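# Prernbridge Robotics Club – Minutes, March Meeting
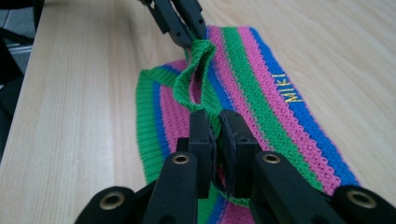
Minutes by the club secretary

Meeting opened at 4:20 p.m. in the workroom. Minutes of the February meeting were accepted with one correction: the spare servo order was placed with Kerekes, not with Gonik.

**1. Cloth handling project (Sunorow)**

The Sunorow team reported on the knit pieces. The striped one with MIKI stitched on it in yellow is staying in the set. The knit is chunky, the stripes run the long way, and one end goes over to ribbing, so it gives the team several surfaces to grip on a single item. The lettering also makes it easy to tell in a recording which way the piece has been laid down.

The team is working with two grippers on one piece. One lifts the green edge off the table and the other works on the middle of the band. The open question is how high the lift should go. One side wants it kept low so the fabric stays mostly flat. The other side says a higher fold is easier to close on. It was agreed to record both ways and compare before the next meeting.

Target for this month is 90 recordings across the whole set of fabrics. A member asked whether failed grabs count toward the total. Agreed: they count, but they must be marked as failed in the log at the time and not filled in later.

Also agreed that every recording starts with the piece laid at an angle on the table, a different angle each time. Too many of the early ones were lined up square with the table edge.

**2. Grippers**

The left jaw on the second hand-held gripper has been closing late. The build team will take it apart, clean the pivots and check the screws. If that does not fix it, the jaw comes off and a new one gets printed. Until then the sign-out sheet will show it as out of service.

There was a longer talk about jaw pads. The thin pads hold knit well, but there is a worry that they will snag looser yarn. Gonik sells a smoother pad in packs of 20. Motion to buy one pack from the parts budget. Seconded and passed, 3 against. Those against wanted to try sanding the old pads first, and they asked for that to be noted.

**3. Showcase at the Kerekes building**

Our slot is 20 minutes, including setup. The plan is one live two-gripper demo on cloth and a short talk. The wheeled base will not be shown this year – the drive code is not ready and the doorway at Kerekes has a raised sill.

Still to settle:

- who brings the folding table, and whether its top is too shiny under their lights
- whether visitors get to try the hand-held gripper
- the poster, which still has last year's club name on it

On visitors trying the gripper, most were in favor as long as a member stands next to them. Left open until the build team reports on the jaw.

**4. Room and storage**

Fabric goes back in the bin with the lid, flat, at the end of each session. Two pieces were found stretched over the back of a chair. Black equipment cases belong along the wall and must not block the walkway by the sink.

The workroom closes early during exam week. Recording sessions that week will move to lunch.

**5. Other business**

A request came in to add socks and gloves to the set. Sunorow team to decide. Anyone bringing clothing from home should expect it to get pulled out of shape.

**Actions**

- Sunorow team: low-lift and high-lift recordings, log kept as agreed
- Build team: jaw repair, report by the next meeting
- Secretary: pad order to Gonik, new poster file, answer to Kerekes about lights

Meeting closed at 5:35 p.m. Next meeting in April, same room.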